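Tuncay Tatlı talks with his hands, which is a problem when you're trying to keep a coffee upright next to him. I caught him on a Wednesday at the Trorkudo office, where he runs the project they call Urik. It's a pile of simulated houses, and a mobile robot gets driven through them so a learning system has something to copy.

"People think the hard part is the grabbing," he told me. "My week is mostly walls!" 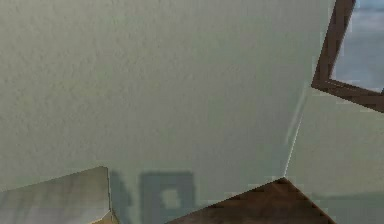
He means it, too. A robot on its way to a kitchen spends a lot of time going past corners and furniture, and Tuncay keeps all of that. Urik has 4,000 examples planned and 2,125 finished. I asked if the boring stretches could be trimmed out. He looked a little hurt.

"Then it only knows the good bits," he said. "It has to cross a room like the rest of us."

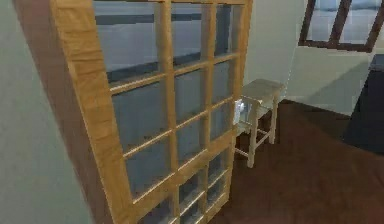

Glass is his pet subject (I got ten minutes on cabinet doors alone). He likes it in the rooms because real homes are full of it, and he'd add more if the rendering budget let him. I asked what else he looks for when he goes through a new batch, and he scribbled me a list on the back of an envelope:

Doors, open ones especially, and what's on the far side
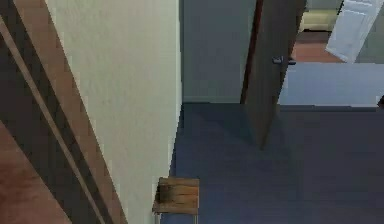

Counters with food and dishes on them
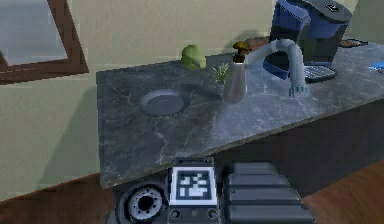
He drives plenty of the kitchen runs himself, and he's picky about them — a hesitant approach gets done over. "If I dither, it learns to dither," he said. His record is 100 examples in a day, and he doesn't recommend it. "I went home and reached for the fridge very, very slowly."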